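Foros > Viajes > Rutas y alojamiento

Bollport en abril, ¿dos noches o mejor dormir en Komholm?

Hola a todos, a ver si alguien ha ido hace poco. Vamos dos adultos y mi suegra, en abril, sin coche. La idea era llegar a Bollport en el ferry de la tarde, dormir dos noches y subir un día a las ruinas del monasterio. Pero leo que casi todo el mundo se queda en Komholm y va y viene en el día.

Dudas:

– ¿Se puede subir andando al monasterio con alguien que camina bien pero despacio? He visto que son 777 escalones, no sé si es verdad o leyenda.
– ¿El autobús entre los dos pueblos funciona fuera de temporada? La web está solo en el idioma local y no me aclaro.
– ¿Hace mucho frio por la noche? Hay un apartamento que me gusta pero no pone nada de calefacción.

Llevamos solo equipaje de mano, asi que tampoco quiero cargar con ropa de invierno por si acaso. Gracias!!

Geltia

Softić
Respuesta más votada

Estuve el año pasado, también en abril, te cuento rápido que estoy en el trabajo.

Lo de los escalones es verdad, más o menos. Empiezan detrás de la iglesia pequeña, la de la puerta verde, y los primeros son los peores, muy altos y sin barandilla. Luego ya va en zigzag y hay bancos. Nosotros tardamos 40 minutos sin parar mucho. Con tu suegra calcula el doble y subid pronto, arriba no hay sombra ninguna. Tampoco hay agua, el bar de la entrada estaba cerrado.

Otra opción, el camino de atrás – sale de la carretera del faro, pasado el cementerio. Más largo pero es pista de tierra, sin escalones. Las vistas peores hasta el final. Yo bajaría por ahí en todo caso, que las rodillas lo agradecen.

El monasterio en si, pues queda poco. El claustro está medio caído y la torre no se puede subir. Pero el sitio es una maravilla, se ve toda la bahía y las salinas. Los lunes cierra!! Mira bien eso porque nosotros casi la liamos.

Lo de dormir: Bollport sin dudarlo. Cuando se va el último barco de excursiones se queda el pueblo vacío y es otra cosa. Cenar en el puerto a las ocho, que a las nueve y media te echan.

Ropa: de día manga corta algún rato, de noche chaqueta y algo para el cuello. El viento del puerto es traicionero. Algo de tela de cuadros de la de toda la vida y vas bien, no hace falta plumas.
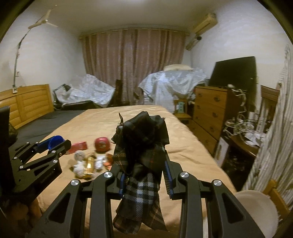
Autobús Bollport – Komholm

Linea 11, para en la plaza del mercado y en el muelle. En abril había cuatro al día entre semana y dos el domingo. El billete se compra al conductor, en efectivo, y no le gustan los billetes grandes. El último de vuelta salía a las 18:40 pero confírmalo en la oficina de turismo, que el horario de la marquesina era del verano anterior.

Si se os escapa, hay taxi. Nos cobraron 34 euros y fue sin taxímetro, se pacta antes.

CaminanteSur

Yo no estoy de acuerdo con lo de Bollport. Muy bonito si, pero si llueve no hay nada que hacer. Nosotros tuvimos dos días de lluvia y acabamos jugando a las cartas en el apartamento. En Komholm por lo menos tienes el museo naval, el mercado cubierto y sitios donde comer a cualquier hora. Y supermercado normal, el de Bollport es un colmado y caro.

El apartamento nuestro tenía una estufita eléctrica y poco más, por la noche frío. Preguntad antes de reservar, de verdad. Y que os digan si hay ascensor, en el casco viejo no hay ninguno y las escaleras son tremendas.

Cosas que llevaría otra vez: linterna (la calle del puerto casi sin luz), tiritas, calzado con suela de goma, toallitas de alcohol, que en las ruinas no hay baños ni fuente y te pones las manos perdidas. Ah y tapones para dormir, las gaviotas empiezan a las cinco.
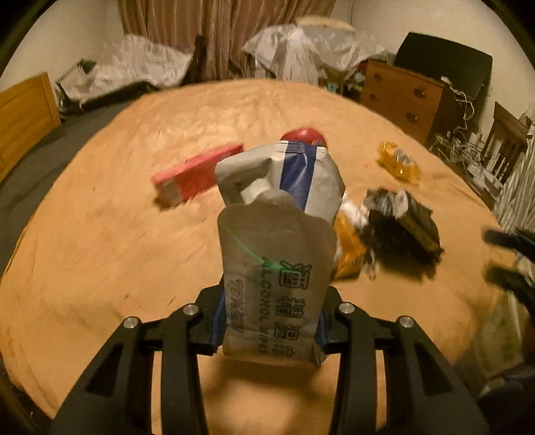 Toallitas de alcohol, para el equipaje de mano

Del monasterio no opino porque no subimos, con la lluvia nos dijeron que resbalaba.

marta_trenes

Alguien sabe si el ferry de la tarde admite bicis?? Perdón por meterme en el hilo, en la web solo salen coches y motos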